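July 6, 2026

Back on the walnut ink. I left the second batch sitting since April (oops) and it smelled like a pond when I opened it, so that one went down the drain and I started over from the dried hulls. Defne Sönmez gave me a paper sack of them last fall from the tree behind her place and there's still plenty left, so no harm done except to my nose.

Recipe this time: 100 grams of crushed hulls, one liter of rainwater, soaked overnight, then kept just under a simmer for 3 hours with the lid half on. I topped it up once when I noticed the hulls poking out. Strained through an old pillowcase, then through a coffee filter, which took forever! Next time I'm doing the pillowcase twice and skipping the filter until the very end. I got 398 ml out of it after reducing, and I wrote that on the jar so I can compare when I do the next one.

Color is lovely. On the Zekatska paper it goes down kind of a weak tea brown and then darkens while I'm looking at it, with a little halo at the edge of each stroke. On the Clultico pad it feathers like crazy, and I mean fuzzy caterpillar lines, so either that pad has hardly any sizing or I need a lot more gum arabic in there. I tried adding gum to a small amount in a saucer (a few drops, stir, test, a few more) and it did get better, but by then the pen was dragging and I had to rinse the nib after every line. Munther Najjar says to dissolve the gum the day before and let it settle and only use the clear part off the top. I have been dumping it in straight from the packet like cocoa powder. Okay, fair.
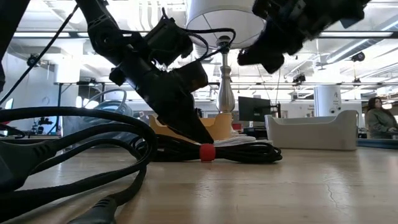
So tonight I put gum to soak in warm water, and tomorrow I'll do the saucer test over again with the clear part. Same pen, same nib, both papers. I want to find out if the dragging was lumps of gum or if the ink is just too thick after all that reducing. If it's too thick I can thin it back with rainwater, and I'd honestly rather have it thin and build up the dark with two coats anyway.

Preservative: one whole clove per small jar, plus a splash of vodka. The pond batch had the clove but no vodka. I also think I filled those jars while the ink was still warm and then screwed the lids on tight, so there was probably water sitting up under the lid for weeks. Cool it all the way down first!! Writing that big on the lid of the kettle.

Light test: I brushed five stripes on a strip of the Isah cotton paper, covered half with cardboard, and taped it in the south window. I'll peek when I remember to. The old iron ink strip is next to it and has gone brown on the bare side, so it makes a good neighbor for comparing.

Still need: more small jars, the wide-mouth kind. A proper funnel. And Munther wants a little bottle to try in his Urnent dip pen, so set one aside before I use it all up on swatches like last time. Defne gets one too, they're her walnuts.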